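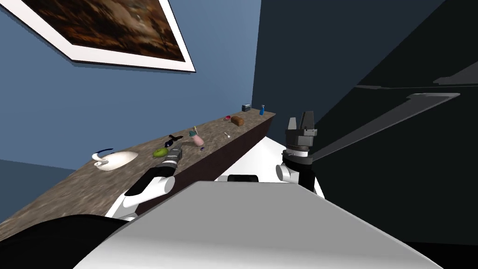
Odette Langlois asked at the last open day whether the simulated counter run could be repeated with her own objects, and the answer is yes, if the meshes reach Drundberg a week ahead.

Geren 6 Dual-Arm Demonstration Cell

Two arms on a fixed torso, each with a parallel-jaw gripper. Visitors see the kitchen counter task in simulation first, then the same controller on hardware in Bay 6. Both sessions use the Lesen planner, release 88.

Part number: 1469
Reach per arm: 900 mm
Control: joint position or Cartesian
Simulation license: included, single seat
Floor fixings: ordered separately from Coetzee

Open days run monthly except December. Doors open at 9:00 a.m.; the hardware session starts at 10:30 a.m. Safety shoes are required in the bay. Laptops may be connected to the simulation network but not to the cell controller.

Object meshes are accepted in OBJ or STL format, with mass and friction values in a separate text file. Files without mass values are returned to the sender.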